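THE SOCK COLUMN
From the October newsletter of the Telton Street Residents' Association

Several of you have asked what happened to the lost property box. It is still in the laundry room at the end of the ground floor hallway, under the shelf with the detergent nobody will admit to owning. It is also full. When Ruxandra Anghel tipped it out last month to look for a glove, she found one glove (not hers), a pillowcase, a child's swim cap and 11 socks, no two of which had ever met.

I was asked to write a short item reminding people to check their dryer drums. This is that item. It got longer.

Let me start with the drums. The two older dryers have a rubber seal around the door with a lip on the inside, and the lip eats socks. You can empty the machine, look straight into it, feel pleased with yourself and still leave one behind, pasted flat against the seal at the top where no sensible person would look. Run your hand all the way around. The newer machine, the Simar, doesn't have the lip, but it does have static, and a thin sock will ride home inside the leg of your pajamas and turn up at the office. I speak from experience and will not be taking questions.

The second place to look is the fitted sheet. A fitted sheet in a dryer becomes a bag, and the bag collects everything smaller than a shirt. Dionysis Bakalis in 3B found four of his socks in the corner of a sheet he had folded and put away in spring. He had already thrown out their partners. He described this to me in the elevator with more feeling than I have heard from him on any other subject, including the roof.

Which brings me to the matter of sorting. I used to sort socks on the couch, with the television on, and I had a drawer full of near misses: navy with black, gray with a different and sadder gray. It took me years to accept that the couch was the problem. Socks slide down between the cushions, and lamplight makes all dark colors into one color. I now do it on the bed, in the morning, with the blind up. If your bedspread is busy, put something plain over it first. A towel works. A mat works better, being flat and stiff enough that things stay where you drop them.

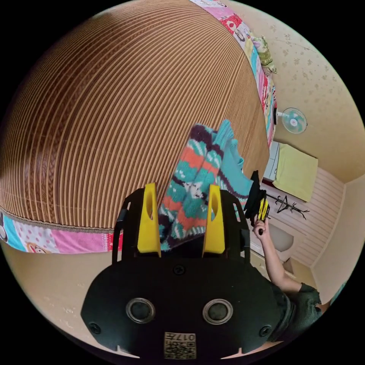 My method, for what it's worth, goes like this. Tip the whole pile out. Pull out everything with a pattern and deal with it first. Stripes, dots, anything with a bright color in it: these are the easy ones, and they make you feel as though you are getting somewhere. Lay each one out at full length, toe toward you, so you can see both ends. A surprising number of socks have a cuff in a different color from the foot, and if you match by the foot alone you will be wrong at the ankle all day.

Then do the whites. Whites should be matched by length and by how tired they are. A new white sock next to an old white sock looks like a before-and-after advertisement, and the old one comes off badly.

Leave the blacks until last, when you have had some coffee. Turn the cuffs over and feel the ribbing. Wide ribs go with wide ribs. If you still can't decide, put them together anyway and wear them with long pants.

Now, the question of what to do with a matched pair. There are two schools in this building and I have been lectured by both. Nuria Alemneh on the second floor folds hers in thirds and stands them on end in a shoebox, like files. She says that balling them up ruins the elastic. I went down to see the shoebox and it is a beautiful thing, arranged from light to dark, and I came home and was rude about my own drawer for a week. Desta Tesfamariam, across the hall from her, balls everything and throws it at the drawer from the doorway. His elastic seems fine. He also has the advantage of being finished in the time it takes Nuria to locate the shoebox.

I tried folding for a month. What I learned is that folded socks are lovely until you are late, at which point you pull one pair out from the middle and the whole row lies down. I have gone back to turning one cuff over the other, loosely, and leaving the rest flat. The folders consider this weak. The ballers haven't noticed.

On the subject of knitted socks, and thick winter ones in general, since it is nearly time to get them out: please stop putting them in the hot dryer with the towels. Every October somebody produces a sock that would fit a doll and wants to know whether the machine is faulty. The machine is fine. Wool shrinks and goes stiff, and no amount of pulling will bring it back (I have pulled). Check the label if there is one. If your aunt made them there won't be one, so wash them cool, press the water out inside a towel and lay them flat overnight. Hanging them by the toe stretches the foot, and hanging them by the cuff stretches the cuff, and I have one pair that has been hung both ways and now fits a heron.

The clothespins on the indoor line, incidentally, belong to everybody. There were 80 of them when the line went up. I won't say how many there are now, as I'd like us all to remain friends, but if you have a handful in a coat pocket, the basket is on its usual hook.

Back to the 11 socks. I have pinned them in a row on the corkboard beside the laundry room door, above the bus timetable. They include a long gray ski sock with a leather patch on the heel, a very small one with a duck, and a brown one that I'm fairly sure has been in this building longer than the elevator. You don't have to explain yourself. Just take it down and put the pin back in the tray. The swim cap and the pillowcase are on the shelf below. Ruxandra is keeping the glove until somebody shows her the other one, and she has been quite firm about this.

Anything left on the board when the November newsletter comes out will go to Tolera Woldemariam, who is stuffing a draft excluder for the back door and says he'll take any fabric at all as long as it's clean. He wants old tights too. The draft excluder has to be as long as the door is wide, and that has turned out to be an alarming quantity of hosiery. Leave donations in the bag on his door handle. He asks me to add that the bag is for tights and socks only, after an incident with a bath mat.

Two small things before I hand you over to the recycling notes.

The lint filter on the left-hand dryer slides out toward you and then up. If you are pulling straight up and it won't move, it isn't broken, and there is no need to go and get a screwdriver. Clean it before your load as well as after, and put the lint in the trash can beside the machine. The windowsill has enough.

And to whoever has been pairing up strangers' socks and leaving them rolled on top of the dryer: thank you, and please carry on, but the two you left for me were both lefts. They have an L on the toe. I wore them anyway. It was a long day.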